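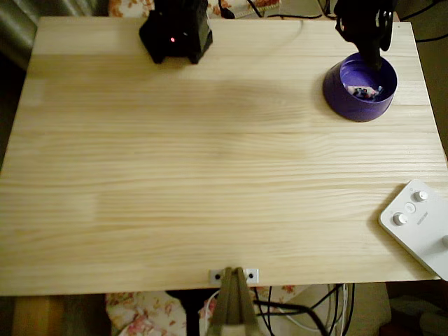

Teaching an Arm to Tidy Up: Bowl Pick-Up on a Pine Table
Project report, Home Build module, Drincombe shared workshop

What I wanted to do

My plan at the start of January was to get a small desktop robot arm to lift a crumpled object out of a bowl and set it down on the table beside it. I picked this because my first idea (sorting screws) needed far better vision than I could manage in one term. Also, a bowl is more fun than it sounds! The walls are curved, the fingers have very little room, and a soft crumpled thing never lies the same way twice.

I called the project Min, short for minimum, because I kept telling myself to do the smallest version first.

The setup

The arm is a black two-part kit with a gripper on the end. It works over a plain pine tabletop that I share with the other people at Drincombe. I left the wood unfinished so I could draw pencil marks on it and sand them off later, and I did this so many times that one patch is now noticeably smoother than the rest.

For the bowl I used a purple one. My first bowl was clear plastic and it was hopeless, because my color threshold kept finding the table through it. Purple against pale wood is about as easy as it gets for a beginner's code, and a white and dark blue scrap shows up well at the bottom.

The control software is called Cloranent. I wrote most of it myself, on top of the motor library that came with the kit. It has three states: look, reach and grab. There was a fourth one for a while, called "think again", but it mostly made the arm hover over the bowl and I took it out.

First problem: the rim

For the first two weeks the gripper hit the rim almost every time. I had measured the height of the bowl from the tabletop, but I had set zero at the base of the arm, which sits higher on its feet. Once I fixed that, the fingers went in cleanly and stopped above the bottom. I was so happy that I ran it over and over until somebody asked me to stop because they wanted to use the saw.

The bowl also slid. When a finger touched the inside wall, the whole bowl moved a little and the next reach was off. I tried tape, which worked but left marks, and then switched to a thin rubber disk underneath.

Second problem: grip force

Soft scraps need a tighter squeeze than I expected. A light grip closed on a fold and then the fold pulled straight out. A hard grip held fine, but the motor got warm and the arm shook on the way up. I settled on closing fast to begin with and then slowly for the last bit. This was the part I enjoyed most, since every change showed up right away in how the arm moved.

Testing

I ran 300 attempts with the final code, spread over many evenings. Before each attempt I crumpled the scrap again and dropped it in by hand, so the position was different every time. Out of the 300, there were 47 failures. Most of them happened when the scrap landed flat against the wall, where the fingers can't get behind it. A few were my own fault for starting a run with the bowl off its mark – I counted those too, because it seemed fair.

The batch I ran at night did worse than the afternoon ones. I think the reason is the shadow that the arm throws over the bowl, but I did not test this properly and can't prove it.

What I would change

The cables need sorting out. They hang under the table and run along behind it, and every time I wanted to swap one I had to follow it with my fingers from end to end. Labels at both ends would have saved me hours.

I would also like the arm to nudge the scrap toward the middle before grabbing it. I have a rough version of this on a branch called Fandale. It works with big scraps, but it tends to flatten small ones. I'm going to keep at it over the break, and the pencil marks are staying on the table until then.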